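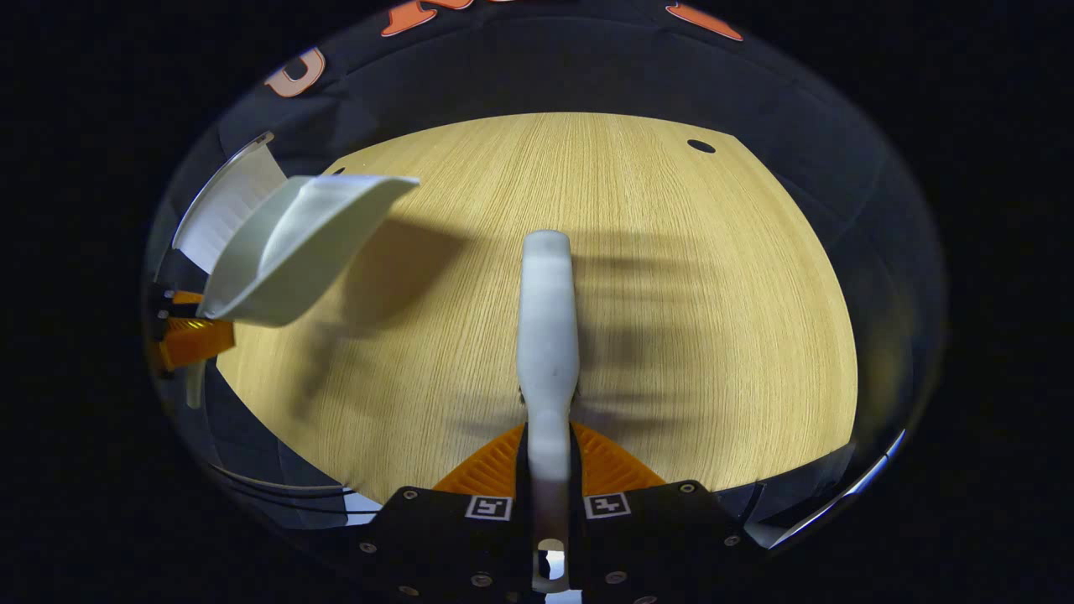
Okay, so. Game 41. Halfway point of the season, and I have lost my voice, one glove, and any ability to think clearly about the rest of the year. I want to get this all down before I talk myself out of it.

For anybody new: I follow Girnura, which plays in the second tier and has a rink that holds fewer people than my old high school gym probably did on graduation day. Paid attendance last night was 673. I swear it sounded like ten times that in the third period! The boards are so close to the seats on the penalty box side that you can hear the guys complaining to each other about line changes, and the goal horn is the kind of thing you feel in your fillings.

We were playing Plultthorpe, who I can't stand. I know every fan says that about the team down the road, but Plultthorpe plays that clogged-up neutral zone style where nothing happens for 40 minutes and then they score off somebody's shin pad and sit on it. They've done it to us twice already this season. The second time I drove home with the radio off.

So when they went up 1-0 late in the first on (you guessed it) a shin pad, my whole section did the same groan at the same time. Our goalie never saw it. There were three bodies in front of him and the shot was going a good four feet wide until it hit something. You can't even be mad at a goal like that, but I managed.

The second period was the best hockey we've played since October, and I'll fight about this in the comments. We didn't score. I know! But look at how they came out of their own end. For weeks our defensemen have been banging the puck off the glass and hoping, and last night they were making the short pass up the middle, over and over, and the center was already moving when he got it. That's coaching. Somebody sat those kids down and told them they were allowed to try it. We hit two posts and had one waved off for a high stick that I still think was shoulder height at most, and I was standing at a bad angle so I'm probably wrong, but I'm not changing my mind.

Then the third. Oh man.

The tying goal came off the fourth line, which made it sweeter. Those guys get maybe seven minutes a night and they spend all seven of them finishing checks. This time they pinned Plultthorpe in for a whole shift, then the next line hopped on and kept it going, and the fourth line's right winger somehow hadn't gotten off yet and he was just parked at the side of the net with his stick down. Tap-in. He celebrated like he'd won the lottery and then skated to the wrong bench door. Love him.

Power play with six minutes left. Our power play has been terrible. I've written two whole posts on how terrible it's been – the standing around, the cross-ice pass that gets picked off every single time, the guy at the point who winds up for a slap shot when there's a shin in the lane. They switched it! They put a lefty on the right circle and let the puck move low to high for once, and it took them 16 seconds. One pass, two passes, bang, top corner over the glove. I hugged a stranger who was wearing a Kröger sweatshirt, and I can't tell you what Kröger is, but they make a soft sweatshirt.

2-1, and we held on. The last minute took a year off my life. Plultthorpe pulled their goalie and we iced it twice, and our top pair was so gassed by the second faceoff that they were leaning on their knees. We lost that draw too. It came back to the point, shot, blocked, another shot, blocked, and then the horn. There was a pile of gloves and sticks at our blue line like a garage sale.

Now for the part where I try to be reasonable. Halfway through, we're two points out of the last playoff spot with a game in hand. The schedule in February is brutal, with a long road trip that starts up in Jallo, where we haven't won in I don't know how long and where the ice is always soft by the second period. We still take too many penalties. The backup goalie is going to have to play some real games at some point, and I'd like to see him get a start soon so he's not coming in cold in March. And if our second-line center misses any more time with whatever is going on with his knee, we're thin down the middle.

But I haven't felt like this about the team in three years. They look like they like each other. The passing is there, and the young defensemen have stopped playing scared, and even the power play might be a real thing now (don't jinx it, don't jinx it). I went in thinking I'd write a gloomy midseason post with grades for everybody. I had half of it done on my phone before the puck dropped! That one's in the trash.

Quick notes before I go find some tea for my throat:

The new nachos at the stand by the north stairs are a big step up from the old ones. Real jalapeños.

They finally fixed the clock over the visitors' end. It had been stuck on the wrong period since before the holidays.

If you found a gray knit glove, left hand, under the seats near the penalty box, it's mine and I would love it back.

Next home game is against Jallo, 7 p.m. start. I'll be in the usual spot, and I'm bringing the cowbell back. Sorry in advance to everybody in front of me.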